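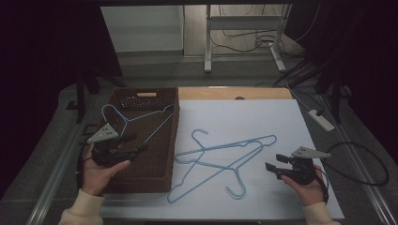
Should a replica helmet be sold with an antiqued finish?

I'd say it should be sold bright, with the dark finish offered as an extra for people who ask for it.

Articles > Armor > Opinion

Last updated: Fri 12 July

Search the catalog Enter keyword or SKU Go

I bought my first Greek helmet from Plastura when I knew almost nothing, and I picked the antiqued one. Of course I did! It looked old. It had brown in all the creases and a kind of greenish bloom along the cheek pieces, and on my computer screen it was the spitting image of the ones behind glass in museums. The plain one next to it in the listing looked like a fancy saucepan. I felt very clever for choosing the one that looked real.

It took me a whole season of events to work out that I had it backwards. The helmets in museums look like that after spending a couple of thousand years in the ground or at the bottom of a river. The guy who wore one to battle was wearing something that had been made for him, or for his father, and he'd have kept it clean. Homer goes on and on about bronze flashing and gleaming (the glare off an army coming over the plain is practically a character in the poem), and I was standing in a field at Falitero with a head the color of an old drainpipe, telling a bunch of kids about it. One of them asked me why mine was dirty. I gave some answer about dust.

So that's my gripe. An antiqued finish on a piece of wearable kit shows you the condition of a thing somebody dug up. If you want it for a shelf, great, I have no quarrel with you, and I have a brown lamp base of a helmet on my own bookcase that I like very much. But if it's going on a head, and the head is supposed to belong to a living man, the finish is telling the wrong story, and telling it louder than anything you say.

Now, people push back on this, and some of what they say is fair.

The first thing I hear is that bright metal is a lot of work. It is. Brass and bronze both go dull if you so much as breathe near them, and fingerprints show up by the next morning. I use Flidico paste and an old T-shirt, and then a thin coat of wax, and it's about 30 minutes before an event if I haven't let things slide. That's real time out of my Friday night. But I like doing it, and it has taught me more about how the helmet is put together than wearing it ever did. I found a hairline crack by the left eye opening while I was polishing. Under the brown stuff I'd never have spotted it, and I'd have found out about it some other way.

Which brings me to the part that bugs me most. A dark finish hides things. I don't mean that every maker using one is up to something - most of them are just selling what sells - but a sloppy braze looks like character once it's been browned over, and so do hammer marks in places where there shouldn't be any. Thin spots, too. I stripped that first helmet of mine over 2 evenings, and I was not thrilled with what was waiting for me. There was filler along one seam. I'd paid $200 for it, so I wasn't expecting a masterpiece, but I'd have liked to see the filler before I paid.

The second thing I hear is that a soldier on campaign wouldn't have looked like he'd just stepped out of the shop. Sure. I agree with that one! Sweat, smoke, rain, being dropped, being sat on. But wear doesn't land where a factory finish puts it. The dip-and-rub method leaves the low spots dark and the high spots light, evenly, all the way around, like shading on a model kit. A helmet that's been worn goes dull where the hands grab it, which on mine is the cheek pieces and the back edge, and it stays pretty bright on top. If you want yours to look used, then use it. Mine has had three summers since I stripped it and it looks better every year, and every mark on it came from something that happened.

Somebody at the Rainer spring meet in May told me I was being a snob, and that beginners like the antique look and beginners are who keep the hobby going. I've chewed on that one a good deal. I don't want to be the person who makes a new member feel dumb about a purchase, having been that new member. So when someone turns up in a brown helmet I tell them it looks good on them, and I mean it, and if they ask about the finish I tell them what I did to mine. A few of them have gone home and stripped theirs. Most haven't, and we line up together just the same.

Where I do get stubborn is with the sellers. Plastura now lists a good many of its helmets in the dark finish only, and the description says "authentic aged appearance," which I think is a pretty slippery pair of words to put side by side. Aged, fine. Authentic to what? Put "display finish" on it and I'd stop complaining tomorrow. Better still, photograph the thing bright, from the inside as well as the outside, and let people tick a box if they want it darkened. The darkening is the easy part anyway. You can do it at home in an afternoon, and getting it off again took me a lot longer and ruined a good pair of gloves.

I wrote to them and suggested this. They sent me a very polite reply and a discount code for a shield, which I used, and the shield came antiqued.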